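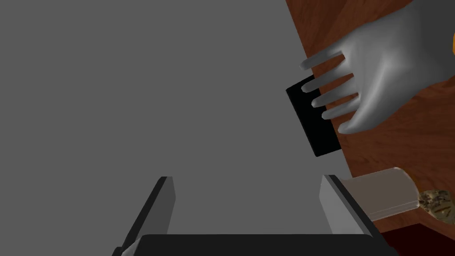 적갈색 나무 상판과 무늬 없는 회색 바닥.

# 나무 상판 오일 마감, 집에서 직접 해 보기

나무 테이블에 오일을 먹이는 일은 제가 집에서 하는 작업 중에 제일 좋아하는 일이에요. 뿌옇던 상판에 첫 오일이 닿으면서 색이 확 올라오는 순간이 있는데, 몇 번을 봐도 신나요! 칠 작업은 무섭다는 분도 오일은 한번 해 보셨으면 좋겠습니다. 붓 자국 걱정이 없고, 실수해도 그 자리만 다시 갈아내면 되거든요.

아래 순서는 폭 700mm짜리 원목 책상 상판을 기준으로 적었습니다. 우레탄이나 래커가 올라간 상판은 그 막을 다 벗겨낸 다음에 시작해야 합니다. 물 한 방울을 떨어뜨려 놓고 한참 봐도 동그랗게 맺혀 있으면 막이 남아 있을 가능성이 커요.

## 준비물

- 사포 180번, 240번, 1,000번
- 사포를 감을 코르크 블록
- 하드왁스 오일 (저는 Stavetti 무광을 씁니다)
- 보풀 없는 면 헝겊 넉넉히
- 니트릴 장갑
- 뚜껑 있는 금속 통과 물

## 1. 갈아내기

180번으로 시작해서 나뭇결 방향으로만 밉니다. 가로로 밀고 싶은 유혹이 엄청난데 꾹 참으세요. 결을 거스른 흠집은 마른 상태에서는 잘 안 보이다가 오일을 바르면 전부 드러납니다(첫 책상에서 제가 그랬어요). 컵 자국이 있다고 그 부분만 파고들면 상판이 움푹해지니까, 주변까지 넓게 풀어 가며 갈아 주세요.

180번 자국이 고르게 깔리면 240번으로 넘어갑니다. 모서리는 블록 없이 손에 사포를 쥐고 살짝만 굴려 줍니다.

## 2. 결 세우기

물을 꼭 짠 헝겊으로 상판 전체를 한 번 닦고 완전히 말립니다. 손바닥으로 쓸어 보면 까슬까슬할 거예요. 그 까슬한 것을 240번으로 가볍게 걷어냅니다. 귀찮다고 많이들 건너뛰는데, 저는 이 단계 하나로 촉감이 제일 많이 달라진다고 생각해요. Sanaa Benmoussa 님이 댓글로 알려 주신 뒤로는 한 번도 빼먹지 않았습니다.

먼지는 진공청소기로 먼저 빨아들이고 마른 헝겊으로 마무리하세요.

## 3. 첫 번째 오일

창문을 열고, 오일 통은 바닥까지 잘 저어 줍니다. 헝겊에 조금만 묻혀 얇게 펴 바르세요. 생각보다 훨씬 적은 양으로 됩니다.

1. 뒷면과 모서리부터 바르며 감을 익힙니다.
2. 윗면은 한쪽 끝에서 반대쪽 끝까지 결을 따라 이어서 바릅니다.
3. 25분 기다립니다.
4. 새 헝겊으로 남은 오일을 모두 닦아냅니다.

4번은 정말 열심히 하셔야 해요. 표면에 고인 오일은 며칠이 지나도 끈적거립니다. 비스듬히 빛을 비춰 보고 번들거리는 자리가 있으면 다시 닦아 주세요.

> **꼭 지켜 주세요:** 오일 묻은 헝겊을 뭉쳐서 버리면 저절로 열이 나서 불이 붙을 수 있습니다. 물에 푹 적셔 금속 통에 넣고 뚜껑을 닫거나, 야외에 한 장씩 펼쳐 완전히 말린 뒤 버리세요.

## 4. 두 번째 오일

하룻밤 말린 다음 1,000번 사포로 힘을 빼고 한 번 훑습니다. 먼지를 닦고 첫 번째와 똑같이 바르되, 양은 더 줄입니다. 이때부터 표면이 매끈매끈해져서 자꾸 만지게 돼요!

건조 시간은 오일마다 다르니 통에 적힌 안내를 우선으로 보세요. 장마철에는 저는 하루를 더 잡습니다.

## 자주 막히는 부분

**얼룩덜룩해요.** 사포질이 고르지 않았을 때 많이 생깁니다. 그 판 전체를 240번으로 다시 밀고 한 번 더 바르면 대부분 잡혀요.

**끈적여요.** 헝겊에 새 오일을 아주 조금 묻혀 문지른 뒤 바로 닦아냅니다. 굳어 가던 오일이 풀리면서 같이 묻어 나옵니다.

**언제부터 쓸 수 있나요?** 가벼운 물건은 며칠 뒤부터 올려도 괜찮았습니다. 뜨거운 컵이나 젖은 행주는 두 주쯤 참아 주세요. 저는 그동안 밥도 다른 방에서 먹었습니다.

다음 글에서는 같은 오일로 나무 도마를 손질해 보려고 합니다. 식품에 닿아도 되는 제품인지 확인하는 법부터 적을게요.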